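4.2 Before the first trial: a site protocol for shared kitchens

Most of the safety guidance we started from was written for machines behind fences. It is excellent guidance, and we borrowed from it freely, but a shared kitchen has no fence and its contents change between breakfast and noon. In this section we set out the protocol that the Iris project now follows at every site, and we say where it differs from the first version, which we used at Cimel in March. We are quite excited about how little equipment it needs: a checklist, a roll of tape, and a person with the authority to say "not today."

The protocol has two levels. The site level asks what the room is like and which parts of it the robot may touch. The contact level asks what the gripper may do once it is near a fixture: how fast it may close, how hard it may pull, and what must be in view before it moves. Each level has its own sign-off, and a change at one level does not carry over to the other. A new cup on the counter is a site matter. A new hinge, latch or cord is a contact matter, even if the rest of the room is exactly as it was.

Figure 5 gives one view for each level.
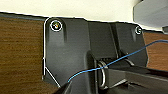
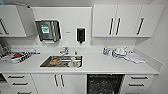 Figure 5. Contact level (first panel): a black bracket on a wood-grain panel, with a metal ring and a blue wire, from the wrist camera. Site level (second panel): the kitchenette.

Site-level rules begin with a sort of everything the robot could reach into three classes: free, restricted and closed. Free items may be handled at normal speed, restricted items only with an operator watching, and closed items not at all. The sort has to be made from the room as it stands, on the day, and this is the rule we would most like other groups to adopt! The sink in Figure 5 is a good case. With white cups and dishware stacked in the basin, it goes down as restricted, although the same sink would be free if it were empty. The plates and bowls stacked on the right of the counter, with cups perched on top, are restricted too, and nothing is to be placed next to them. Under our first version, both would have been passed on the strength of a floor plan.

Contact-level rules are stricter and, for us, more fun to write. Any fixture with a thin flexible part near it is treated as a snag risk until an operator has traced that part by eye and entered its path in the log. The blue wire across the bracket in Figure 5 is the kind of thing we mean: it passes over the metal ring, so a finger going for the ring has to be planned with the wire in mind. We cap closing speed at 30 percent of the normal setting for such fixtures and require a pause before the fingers meet. The Mitex controller lets us set both limits outside the learned policy, and we strongly recommend that arrangement, whatever controller is used. A limit that the policy can talk itself out of is hard to call a limit.

Both checklists together come to 14 items. An operator who knows the site can finish them in some 30 minutes, and a new operator is paired with an experienced one until both agree on every entry. Completed lists are kept with the trial data in Trình, our logging tool, so that anyone reading a result later can pull up the conditions it was collected under. We have now filed 200 of them. Reading them back has been a real pleasure, and it has also led to two changes in wording, both in the definition of "restricted," which operators at different sites had been reading differently. The revised wording is given in Appendix B.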